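Robots at Home and at Work, Unit 5
Can a machine do the chores yet?
Course notes, Plostidthorpe evening program
Posted 2024-08-12

Okay, so last time I left you with a homework question: pick one chore you did this week and write down every single thing your hands did. I read them all over the weekend, and I loved them. The person who wrote a page and a half on getting a fitted sheet onto a mattress, you've understood this course better than some people who sell robots for a living!

These notes cover what I got through in class plus the bits I rushed at the end.

Why the chores got left behind

Factories have had robot arms for decades. They weld, they paint, they lift things I couldn't lift with three friends. So it feels odd that I still empty my own dishwasher. The trick in a factory is that the part shows up in the same spot, turned the same way, every time. The arm could be blindfolded (plenty of them more or less are). My dishwasher has never once been loaded the same way twice, and there's a spatula in there that moves around by itself, I swear.

When I talk about a chore in this unit, I want you to split it into four questions:

Find: where is the thing, and which way is it facing?
Reach: can the arm get there without hitting anything on the way?
Hold: can the fingers get a grip that won't slip or crush?
Finish: how does the machine know it's done?

People always want to talk about Hold. Fair enough, hands are fun. But in the homework the step you skipped most often was Finish. Hardly anyone wrote down how they knew the counter was clean. You just looked at it, and maybe ran a finger over it. Try writing that as an instruction.

The tidy-up problem

Picking up loose stuff off a flat surface sounds like the baby version of housework, and I used to teach it that way. I don't anymore. Balls roll when you nudge them. Tubes and rods roll too, but only one way, and they're miserable to grab if you come at them wrong. If you close two fingers across the middle of a tube you've got a decent hold. If you come at it end-on, along its length, the fingers have to be open wider than the tube is thick, and they have to be lined up really well, or you just push it along the table like a hockey puck.

Now put two objects close together. Your fingers need room on both sides of the one you want, and the neighbor is sitting right where a finger should go. You, a person, would shove one aside without thinking about it. A robot has to have that shove as something it can choose to do.

Two arms help, and they also make a mess of things. With two you can hold a jar and turn the lid, or pass something across when it's out of reach on one side. But now each arm is an obstacle for the other one, and somebody has to decide who goes for what. We did the exercise in class where you pair up and each use one hand to clear the desk with no talking. Remember how many times you both went for the same pen?

Practice in a pretend room

A lot of this gets practiced in simulation first, meaning a computer-made version of the table and the arms. It's cheap, nothing breaks, and you can run it all night. My favorite practice run for this unit is one I call Bakalis, after the old software folder it came in. I ran it 3382 times over the December break. Each run gets a fresh scatter of objects, and I count it a success only if everything ends up in its bin and both arms are back out of the way.

My score was 70 percent. I was thrilled for a good ten minutes! Then I went through the failures and most of them were boring: a grip that started a hair too far to one side, or an object that got bumped and ended up out of reach of the arm that wanted it. I'd also made the table a bit too grippy in my settings, so some of my successes were probably a gift.

That's the catch with the pretend room, and please put it in your notes. Friction, squishiness, glare, a wobbly table leg, all of it is only in there if somebody put it in. A score from simulation tells you the plan makes sense. It doesn't tell you the plan will survive a kitchen.

And the shop floor?

The shop floor sits in the middle. It's messier than a welding line and a lot calmer than a house with kids in it. Two cases from the reading packet:

Huro packs small parts into trays. They got arms to do it by changing the trays, with deeper pockets and more space between them. The robot didn't get much smarter. The job got easier.

Delenow wanted returned goods sorted out of mixed bins. They couldn't change what customers send back, so they kept people on the odd items and gave the machines the boxes. I think that's a perfectly good answer, and I'd like us to argue about it next class.

So, yet or not yet?

My own answer, which you're free to fight me on: single steps, yes, pretty often. Whole chores in a stranger's house, not yet. Floor vacuums got there early because a floor is flat and the machine never has to pick anything up (and you still have to rescue it from the sock).

For next time

Take a small pile of round and long things, any kitchen drawer will do, and clear it using only your thumb and one finger on each hand. Keep your wrists stiff. Write down 5 moments where you had to change your plan, and for each one tell me if it was Find, Reach, Hold or Finish. Then pick the first object you'd send each arm after in a layout with both arms over the table, and say why you chose it. Half a page is plenty, and sketches are welcome.

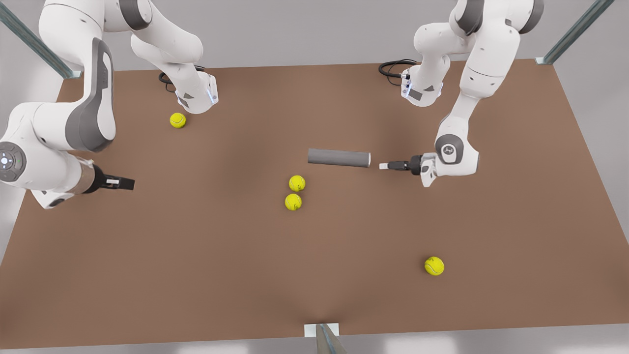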